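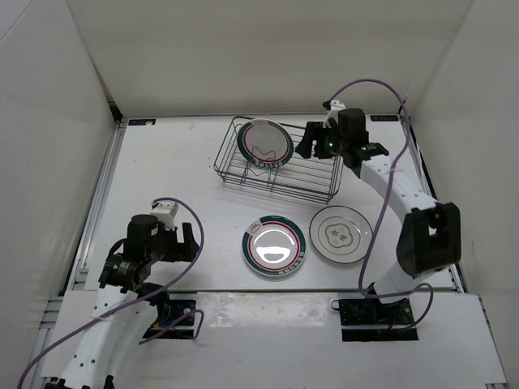 When my aunt moved out of the house in Comley last September, she left me to sort the kitchen, and I have been thinking about crockery ever since. I don't mean good crockery, the sort that lives behind glass and comes out when the vicar calls. I mean the everyday plates, the ones you could draw with your eyes shut because you've eaten toast off them for most of your life.

I found 63 pieces in the end, once I'd been through the sideboard and that awful cupboard over the boiler, and hardly any of them matched. My aunt never bought a full set of anything (she thought it was showing off), so whenever something got broken she'd go down to the market and come home with whatever was nearest in size. You can more or less read the family history in the stack. There's the blue one from the year I was learning to wash up, and a rather ugly brown one which my uncle defended to the last.

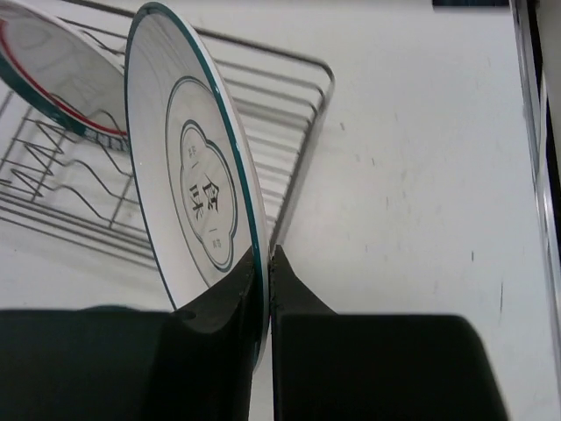
My friend Kanyarat Siriwan grew up in quite a different sort of house, where everybody had their own bowl and heaven help you if you picked up somebody else's. Hers had a chip on one side and she still turns a bowl round before she drinks from it, looking for a chip that isn't there! I told her about the sorting over a very long lunch and she made me promise not to send the lot to the charity shop in one go. Wait until you've eaten a few dinners off them, she said, and then see which ones you reach for.

So that's what I did, all through the autumn. I had soup, I had far too much shepherd's pie, and I kept the ones I liked on the low shelf where I could get at them.

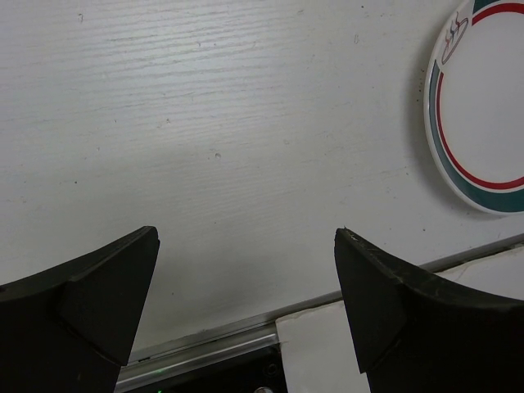
A close look at the black grippers, with a wide gap between them.

What surprised me was how little it had to do with looks. I like a plate with a bit of weight and a proper rim, so that the gravy stays put and your thumb has somewhere to go. Coloured rims I'm very fond of, green especially, and I think that goes back to the café in Kurnness where we had our holidays, which did egg and chips on green-edged plates and let you sit there all afternoon if it rained. It nearly always rained.
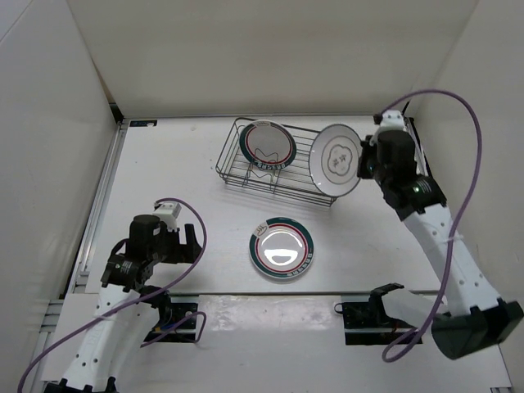
Green-rimmed plate in the rack, two robot arms at the table.

I've kept 10 for every day and put by another five for when people come. The rest went in boxes to various cousins, apart from the brown one, which I couldn't quite part with and have stood under the geranium on the back step.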